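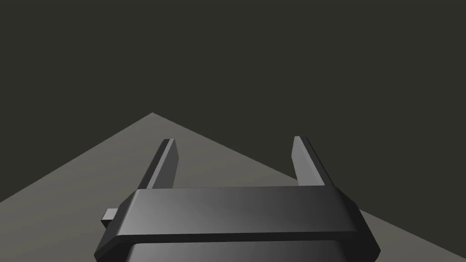

Wrist view in the simulator, jaws open, nothing loaded but the floor.

Gripper fingers splay outwards when open, and the floor stops short. Model or render fault?

I am building a small parallel-jaw gripper for the arm on the shared bench at our workshop, and I want the simulated version sorted before I cut any more metal. The arm is a Zhuravel kit, the simulator is Flikimau, and the gripper is my own drawing, exported from Trakwood as separate parts: housing, crossbar, left finger, right finger. The virtual camera is fixed behind and above the gripper, looking out past the fingertips.

Two things bother me.

1. The fingers should be parallel. In the wrist view the left one leans to the left and the right one leans to the right, and the right tip comes up slightly higher than the left. In the drawing they are identical plates, mirrored. I have checked the joint axes and both slides are set along the crossbar, with travel of 30 mm each.

2. The floor has a far corner. It rises to a point a bit left of the middle and slopes away either side. I expected a level horizon.

I would like to train the pick routine on this view and then use the same camera position on the real arm, so I need to know whether the geometry is wrong or only looks wrong. I don't want to start adding parts to pick up until this is settled.

Tags: grippers, simulation, camera setup, home build
540 views | 2 answers | Share

ANSWER 1 (accepted)

Treat these as separate problems. The second is quick.

Floor: you have a finite plane and the camera is looking towards one of its corners. Two straight edges meeting at a point is what that gives you. Flikimau makes a square floor patch by default, and if the arm base is turned relative to the patch the corner ends up in view. Either make the patch much larger or switch the ground type to infinite. It has no effect on contact as long as your parts stay on the patch. It may well affect training, as a hard bright edge against a dark background is an easy thing for a network to latch on to, and your workshop won't have one. Fix it before you collect anything.

Fingers: some of the lean is perspective. The camera is close to the gripper and the lens is wide (you haven't given the field of view, please add it). Parallel plates that come towards the camera as well as going up will spread apart in the picture. The higher right tip could be a small roll or sideways offset in the camera mount.

Don't judge it by eye. Do this:

- Put the gripper at the zero pose and close the jaws fully. If the inner faces meet flat along their whole length, the plates are parallel. If they touch at the root with a gap at the tips, you have a real angle in the model.
- Read the world orientation of both finger bodies from the state panel. Remember that one is mirrored, so allow for that before comparing.
- Change the camera to orthographic and look straight down the closing axis, then square on to the palm. Any remaining lean is in the geometry.
- Read the camera's roll relative to the gripper body. It should be zero.

If the angle is real, look at the export. Trakwood writes each part in its own local frame unless "keep assembly origin" is ticked. I have had a finger come in a couple of degrees off for that reason, and it was hard to spot until the jaws were shut.

Also check that the small tab on the left end of the crossbar is meant to be there. I can't see one on the right. If it is a cable stop or a homing flag, fine. If the crossbar was supposed to be symmetrical, that is another export problem.

Hanna Fedoruk
12 people found this helpful

Comment from the asker: Field of view was 90 degrees. Closed the jaws and the faces meet flat from root to tip, and both orientations agree once mirrored. Camera roll was not zero, it was 2 degrees, left over from when I dragged the camera by hand. Typed it in as zero and the tips are level. Floor set to infinite. The tab is the homing flag and is only on that side. Thanks.

Comment from Hanna Fedoruk: Good. Match the field of view to the real camera before training. Most cheap board cameras are narrower than 90, and the finger spread in the picture will change with it.

ANSWER 2

I had the same spread on my build and just angled the fingers inwards in the model until they looked straight. Looked much better on screen. I'm on Dondoven not Flikimau though so the menus are different. You could also move the camera back a bit.

1 person found this helpful

Comment from Hanna Fedoruk: Moving the camera back is reasonable if the real mount can go there too. Please don't bend the model to suit the picture. The tips will touch before the rest of the jaw does and every grasp will be simulated as a pinch at the end.

Category: Workshop Builds > Robot Arms and Grippers
Contact us | Site rules | Back to top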